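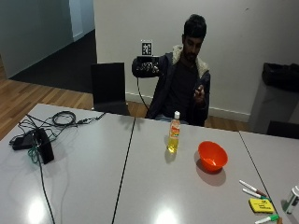 Leonilde Rocha reckons I should start with the trams, seeing as the trams are why anyone goes to Pultari in the first place, but I've always thought the murals were the better way in, so she'll have to wait a paragraph or two.

Pultari is a small harbour town at the end of a railway branch line, and it has more painted walls than any town that size has a right to. Most of them are along Kinnunen Street, which climbs from the ferry landing to the old market hall. The oldest one still standing was painted by Niilo Pitkänen on the side of a fish warehouse, and it shows a woman mending nets with a very grumpy gull on her shoulder. I love that gull! The warehouse owner wanted it painted over (he'd asked for a plain blue wall with his name on it), and there was a row in the local paper that went on all winter. The gull stayed and the name went on the other side.

History

The painting started when the cannery shut and left a long run of blank brick behind it. Pitkänen and Ognjen Ristić, who had come over to work on the boats, did the first few walls with leftover hull paint, and you can still tell which ones those are as the red has gone a sort of salmon colour. Nobody asked permission to begin with. Later on the town gave in and set up a proper scheme, under which an artist could have a wall for 2 years before it went back in the pot. There are 51 walls on the list now, although when I last went several were behind scaffolding and one had a bakery van parked in front of it all day.

Getting there and about

Right, trams. Pultari has a single line, from the station to the lighthouse, and the ride takes 30 minutes if you go all the way. The cars are dark green with slatted seats that are murder on your back, and I'd still take them over the bus every time. Sit on the left going out, for the sea. The stop you want for the murals is Market Hall, and then you walk downhill, which I got wrong on my first visit and arrived at the top puffing like an old dog.

The ferry is the other way in. It's slower and doesn't run in January, but you come round the point and get the whole painted front of the harbour at once.

Eating and staying

I stayed at the Lometti, a guest house over a chandler's shop, with thin curtains and marvellous breakfasts. Ask for a back room, as the front ones get the harbour bell. For supper there's the Dulumico, where they do a smoked fish soup with dill and far too much butter, and I had it three nights running.

Arguments about the walls

Not everyone in town is keen. Some of the older residents on Kinnunen Street think the scheme has made the place too tidy, and I can see their point, because the newer walls do look a bit like biscuit tins. Ristić gave up his own wall over it and now paints only boats.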